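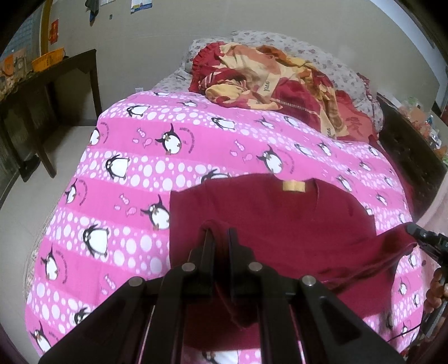

3 min read

Apr 4, 2019

VORNVILLE – Folding a shirt is the sort of chore most of us do while thinking about something else entirely, and that may be why it has proved so hard to teach to a machine. A small company here called Endar has decided that the best way forward is to go and ask the people who are good at it, in their own homes, on their own beds, with whatever happens to be in the laundry that day.

The company's new project, which goes by the name Coltelden, is collecting recordings of ordinary household tasks done with hand-held grippers. The person doing the chore holds the grippers and works with them in place of fingertips, and a camera on the tool takes in the cloth, the sheets and a good deal of the room besides. Those recordings then become the examples a learning system studies before it is ever put in charge of an arm of its own.

So far 72 households have signed up, most of them in Vornville and the Engebretsen neighborhood across the river, and between them they have turned in 880 recordings. Endar would like to reach 2000 by December, and says it is in no hurry to get there with sloppy ones.

Clothing has been the main business of the spring. Long-sleeved tops come up again and again in the instructions sent out to households, and anyone who has wrestled with a sleeve that won't lie flat will understand the interest. You pinch a fold, you lift, you lay it down again, and the cloth does something slightly different every time – which is a nuisance for the person folding and a fine thing for the people collecting examples.

The company is just as keen on the rooms themselves. A bare white table in a workshop makes for tidy recordings, but few of us live on bare white tables, and a system that has only seen one is apt to be thrown by a patterned sheet. Households are asked to leave their bedding as it is and to go at their own pace. Cartoon penguins in bow ties are every bit as welcome as plain cotton, and perhaps a little more so.

Each household gets a pair of grippers on loan for 3 weeks, along with a short practice guide and a phone number to call if a finger jams or a battery gives out. The first few tries are usually clumsy, and the guide says so quite kindly. It suggests starting with a hand towel, moving on to a T-shirt, and saving anything with buttons for the second week. Clumsy tries are kept too, as long as the person carried on and finished the job, since a dropped corner that gets picked up again is worth having on record.

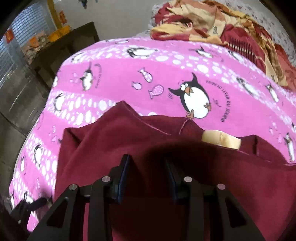 Can I take part if I'm not very good at folding?

Folding skill isn't a requirement, and the company is glad to have all kinds. What it asks for is that you have a flat place to work, a few pieces of clothing you don't mind handling over and over, and enough patience to do the same task more than once. New households are being added in Vornville and Engebretsen through the end of the month, and sign-up forms are at the front desk of the Endar office.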